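Search this guide Search Clear
We use cookies to remember your language and region. Accept Manage

Vimel Front-Loading Washer -- Set-Up and Use
Section 8: Sorting and folding next to the machine

Set up a flat surface near the washer before you run the first load. A large table or a firm mattress will do, as long as you can reach the middle without leaning on it. Cover it with a plain sheet so that clean clothes stay off the bare surface. 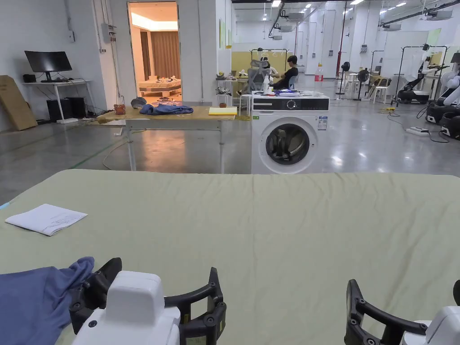
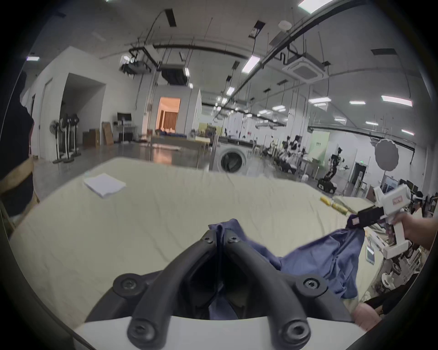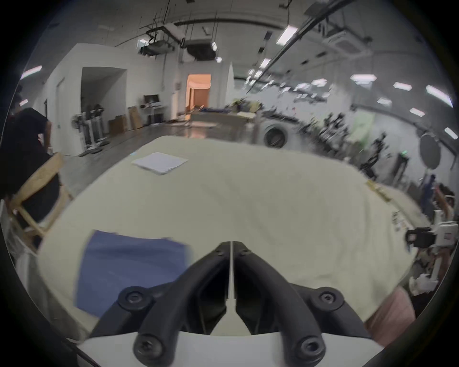
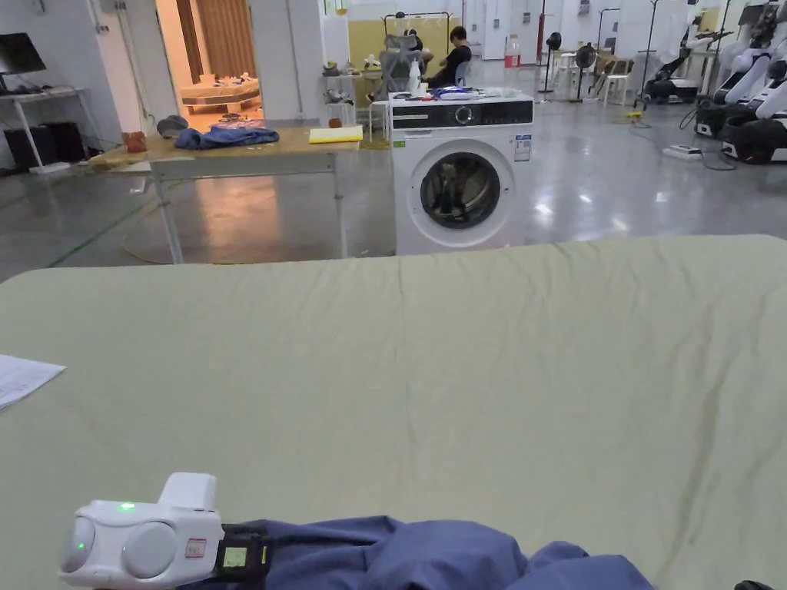
Blue cloth on the covered surface.

Preparing the surface

1. Wipe the surface and let it dry.
2. Spread the cover sheet and smooth it from the center out. Small wrinkles do no harm. Large folds will press lines into thin shirts.
3. Keep the care sheet (part no. 613) within reach. It lists the fabric symbols and the matching dial settings.

NOTE: A pale sheet makes lint and loose threads easier to see. Wash it separately the first time.

Sorting

1. Put dark blues and blacks in one pile, whites in a second.
2. Empty all pockets. Coins and hair clips can lodge in the door seal.
3. Close zippers and turn printed garments inside out.
4. Check collars and cuffs. Treat stains before loading -- see Section 2 for stain types.

CAUTION: New dark cotton can lose color for several washes. Do not leave it damp on a light cover sheet.

Folding

1. Lay the garment face down and pull the corners out until it lies flat.
2. Fold both sides toward the center. On long sleeves, fold the sleeve back down along the side.
3. Fold the lower edge up to the collar, then once more for a narrow shelf.
4. Stack with the heaviest items at the bottom.

If two people are folding a large piece, each takes two corners. Step back until the cloth is taut, then walk the corners together.

Top of the machine

Bottles and packages must be closed tightly and moved before a spin cycle. At high speed the cabinet vibrates, and a bottle can work its way to the edge in about 8 minutes.

CAUTION: Never store bleach and acid descaler side by side.

To order a replacement care sheet, write to Maysoun Fakhoury, Parts Desk, Nirkasholm, and quote code 341.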